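Ovimby library bans the daisy chain

2020-09-20

The Ovimby public library has asked patrons to stop plugging power strips into other power strips, a habit that tripped the reading room breaker 11 times in July.

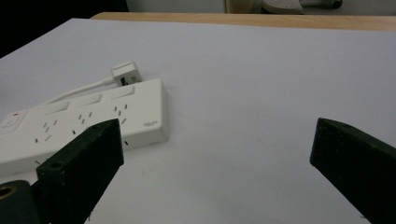 Branch manager Radu Jitaru blames the furniture. The reading room was wired when its most demanding appliance was a clock, and it has four wall outlets for 150 seats. One strip per table is still fine, including the plain white kind with slanted slots, as long as it goes straight to the wall. A strip feeding a strip feeding a kettle is not.

The kettle's owner has been spoken to. 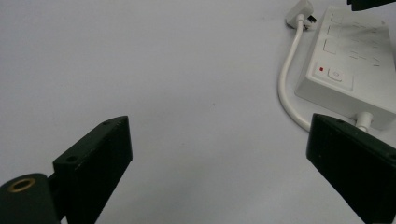 What happens next

Electricians from Kundard will add outlets along the Matei Street side.
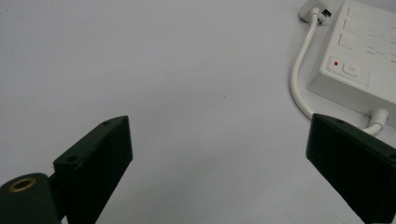 The work closes the periodicals corner, whose regulars have taken the news the way they take most news, which is loudly and from behind a newspaper.
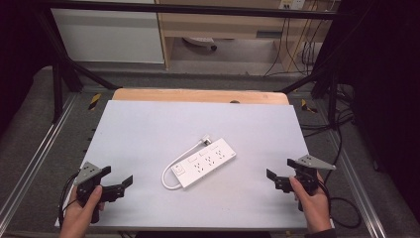 They may use the map room in the meantime. It has one outlet, and the photocopier has it.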